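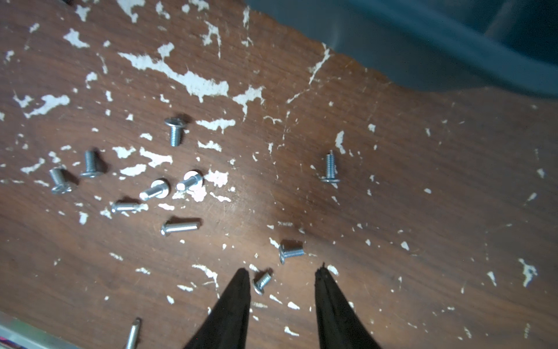
Pourquoi la pince se ferme-t-elle toujours un peu à côté de la vis ?

Le plus souvent, c'est le zéro du poignet qui a glissé : il faut refaire l'origine de l'axe avant de toucher à quoi que ce soit dans le logiciel.

Ticket 3238 — atelier partagé Vorkska, cellule Gorelura à deux bras
Ouvert le 2024-05-31
État : en cours

Bonjour à tous, et merci d'avance pour votre patience, je sais que j'écris toujours trop ! Le bras droit prend bien les pièces à plat, mais dès que la vis tient debout sur sa tête, il se décale de 4 mm vers la droite. Le gauche, lui, ne bronche pas.

Déjà essayé : redémarrage complet, câble du poignet débranché puis rebranché, vitesse ramenée de 5 à 3. Aucun changement. J'ai resserré les vis de la platine, il y en avait une qui prenait un quart de tour (la coquine).

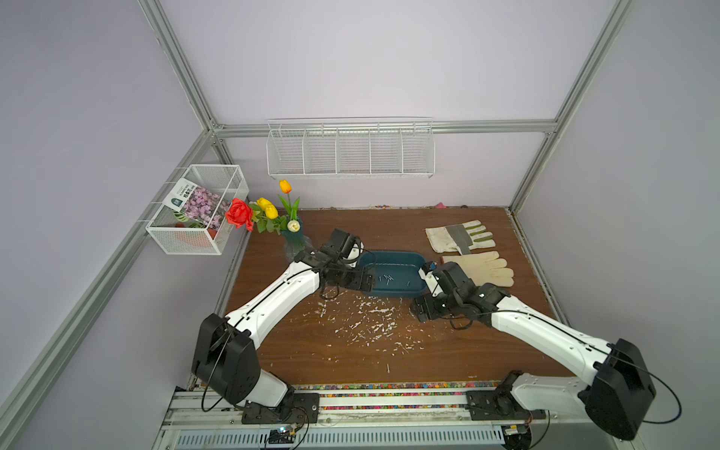
Ensuite j'ai refait l'origine du bras droit, deux fois, en suivant la fiche Bunia. Le décalage tombe à 1 mm, ce qui est déjà bien agréable — mais il revient après une vingtaine de cycles. Je penche maintenant pour le pignon du poignet, ou pour la colle du doigt.

Si quelqu'un a gardé le journal de juillet, quand on avait eu le même souci à gauche, je le lirais très volontiers. Prochain essai : échanger les deux poignets et relancer le même programme.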